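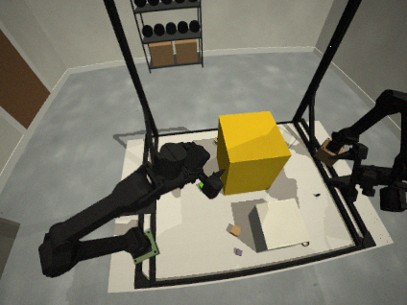

Trenodia is a feature-length documentary film directed by Vasco Marinho and produced by So-ying Kuo for Eltwood Pictures. It follows a retired stage magician, Vasilis Papadopoulos, as he prepares a last tour of small theaters with his former assistant, Tsung-han Tse. The film runs 106 minutes and is in English and Greek, with subtitles.

Background

Marinho first met Papadopoulos while working as a sound recordist on a television series about variety acts. The two stayed in touch, and Marinho began filming him at home with a single camera and no outside money. Kuo joined as producer the next year and brought the project to Eltwood, which agreed to pay for the tour footage and the edit. The working title was The Last Cabinet. It was changed late in the edit to Trenodia, the name of the boat on which Papadopoulos gave his first paid show.
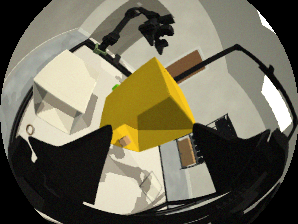 Eltwood Pictures — Documentary Department

Production

Filming took place over three years. Most of the tour scenes were shot in halls with fewer than 800 seats, and the crew was often limited to Marinho, a sound recordist and a driver. Papadopoulos asked that the methods behind his tricks stay out of the film. Marinho agreed, and the backstage scenes were shot from positions that the two men had settled on before each show.

The editor, Tuấn Mạc, worked from the tour footage and a set of home tapes that Tse had kept in storage. Several of the tapes had picture damage and were used for sound only. An early cut ran well over three hours and included a long section on the history of stage magic, which was dropped after a private screening. Parts of it were later released as a short, Xu, named after the magic shop where Papadopoulos bought his first props.

Release

The film opened in December with a single evening showing for an audience of 1,000, followed by a question and answer session with Marinho and Tse. Papadopoulos did not attend. A limited theater run came next, and the film was then offered on the Fitex streaming service — first as a rental, later as part of the regular subscription.
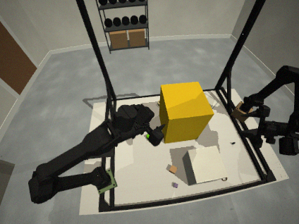
The Fitex version is the same length as the theater cut but has a different closing song, as the rights to the original recording covered theaters only. A disc edition restored the first song and added a commentary track by Marinho and Mạc.

Reception

Reviews were mostly favorable. Critics praised the scenes between Papadopoulos and Tse, in particular the long argument in the van, and the use of the old tapes. Some found the middle part slow and felt that the film said too little about why the two had stopped working together.

See also

Xu (short film)
Eltwood Pictures
List of documentary films about magicians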